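Nappes à carreaux : galerie, page 14
Accueil > Linge de table > Nappes > Carreaux et tartans

Relevé : Dagný Mikkelsen
Mise à jour : 26 mai 2026

La galerie regroupe les nappes à carreaux du fonds Omerović, classées par type de dessin et non par date. Le fonds compte 89 pièces, dont 26 à carreaux. Les unis, les damassés et les rayés ont leurs propres pages. Le classement reprend celui de l'inventaire papier tenu à Porance, avec une correction : les vichys à deux teintes ont été séparés des dessins à teintes multiples, que l'ancien inventaire confondait sous la mention « carreaux divers ».

Les nappes sont montrées en usage, sur table. Les relevés à plat (raccord, lisières, ourlets) figurent dans les fiches individuelles.

Vocabulaire employé

Carreau simple : croisement de deux teintes à intervalles égaux, en chaîne et en trame.
Carreau composé : bandes de largeurs inégales, trois teintes ou plus. Les croisements donnent des tons intermédiaires qu'il ne faut pas relever comme des teintes de fil.
Raccord : distance entre deux répétitions complètes du dessin. Se mesure au milieu de la pièce, jamais au bord, où l'ourlet mange une partie de la bande.
Tombant : partie qui dépasse du plateau. Il est donné côté long puis côté court.

Remarques sur la pose

Un dessin composé supporte mal une pose approximative. Sur une table rectangulaire, on aligne d'abord une bande foncée sur le grand côté, puis on règle le petit côté. L'ordre inverse oblige presque toujours à reprendre. Pour les plateaux à angles arrondis, l'alignement se fait sur l'axe central – les bords ne donnent aucune référence utile.

Les plis de stockage restent lisibles plusieurs heures après la pose. Les pièces conservées sur rouleau depuis octobre n'en présentent plus, à l'exception de deux nappes Herkuvier dont l'apprêt est resté raide. Lavage à 30 °C, séchage à plat, pas d'assouplissant. Le fer se passe sur l'envers, dans le sens de la chaîne.

Les ourlets anciens sont cousus à la main. Ceux repris par l'atelier Cavham se reconnaissent à une piqûre machine à 4 mm du bord. Les reprises sont signalées dans la fiche, sans incidence sur le classement.

Série bleu et brun

La série bleu et brun est la plus difficile à relever, les teintes moyennes variant beaucoup selon l'éclairage. Un gris lu près d'une fenêtre passe facilement pour un taupe sous une lampe, et les deux peuvent coexister dans le même dessin. On procède donc par paires : blanc et bleu pâle, bleu ardoise et gris, taupe et brun foncé. Ces six tons se retrouvent sur la grande nappe ci-dessous, disposés en bandes. Les ondulations douces du tissu, en haut à droite, suffisent à faire alterner zones claires et zones d'ombre. Aucune lecture de teinte ne doit être prise à cet endroit – choisir une partie tendue, à distance des bords. La suite de la série est en page 16.

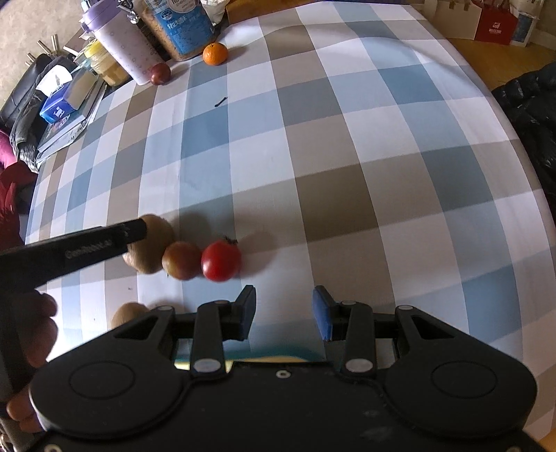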